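214 shares - 3 comments

Darlene Cloutier gets in before seven with coffee and a list. Top of it, most mornings in August: left thumb.

She looks after the two-armed cell at Jaltivbridge. Black hands, gray arms, plus a simulated copy of the lot that runs first. Nothing moves on the real bench until the copy behaves. House rule, hers.

Zero the wrists. Load the kitchen counter. Park each hand over a plate and look at it, properly look, before touching a number.

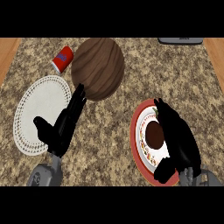

Both hands over their plates in the simulated kitchen. The can and the wood-grain ball stay put for this check.

Then 100 closes on the left, 100 on the right. If a finger drifts, she goes back into the joint offsets and starts over. "People want to skip to the grasping," she says. "I want to know where the thumb is."

The real ones get a wipe, new fingertip pads every 300 hours, a tug on each cable. The pads come from Brurska and take 4 weeks, so she hoards them. Last winter a wrist bearing went and teh whole left arm came off - two days, one stripped screw, some language.

By nine she's on the right hand. Thumb's fine. Pinky isn't.

Comments (3)

Østergaard_T: 300 hours on pads is generous. We get maybe half.

zakier fan: what does she use on the stripped screws

M. in Ohio: More like this please, less about the CEO's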